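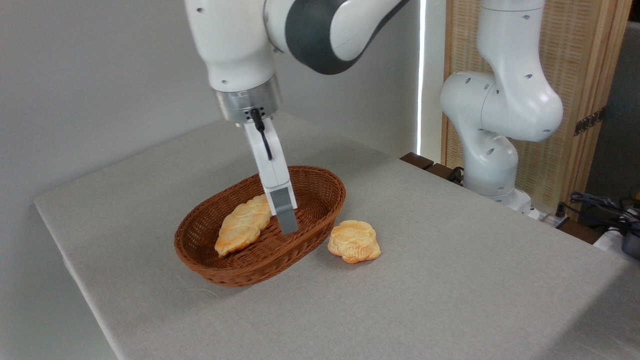

You spend more of the shift looking after the cell than running it, and I would want that in the advert before anything about the arms. That was the first comment when we passed a draft of this notice round the workshop, and we have left it in.

Cell Technician (part-time, fixed term)
Caleo Handling, Fornthorpe

Caleo is looking for a technician to set up, look after and repair one table-top cell with two white arms. The cell handles light items such as toy bread and wicker baskets, and it is used for pick-and-place work by our software group. You would be responsible for the hardware and for the state of the table. You would not be writing the control software, although you will talk to the people who do.

Hours and term
20 hours a week, mornings preferred. The post runs for nine months from January. We may extend it, but please don't apply on the assumption that we will.

What the job involves

Morning start-up, which takes 30 minutes when all is well. Check the base fixings on both arms, home the arms one at a time, open and close the grippers, and run the short test pick at low speed.

Gripper care. Fingers are inspected daily and changed when the tips wear or stop meeting squarely. After a finger change the closing width has to be set again and written in the log.

Cables. The gripper cable is our most common fault. It runs from the flange down the front of the gripper, and it needs enough slack for the wrist to turn but not enough to catch on a basket rim. You will route it, test it through the full wrist movement and replace it if the signal drops. The cables on the floor behind the table are also yours — we want them labelled and tied up by the end of your first month.

Table and cloth. The cloth must lie flat before every run. A crease under a basket is enough to shift the pick height. Cloths are changed weekly and the height check repeated each time.

Calibration. Once a fortnight, and after any knock. Allow 40 minutes for each arm.

Repairs. You will do first-line repairs yourself and book the rest with Lengyel, who hold our service contract. Spare fingers and cables are kept in the Hanico cabinet by the door. Tell us when stock gets low.

What we need from you

Experience of maintaining small electrical or mechanical equipment. Robots are useful but not essential — printers, lab instruments or packing machines would do.
Able to crimp and solder a connector neatly.
Careful about isolating power before reaching over the table.
Willing to keep a written log that someone else can follow.

How to apply
Send a CV and one page on a fault you found and fixed, including anything you got wrong on the way, to the Caleo office in Fornthorpe. Please mark it Cell Technician. We will invite 3 people to a practical morning, starting at 9.30, which includes changing a gripper finger and tracing a cable fault. Travel within the county is paid.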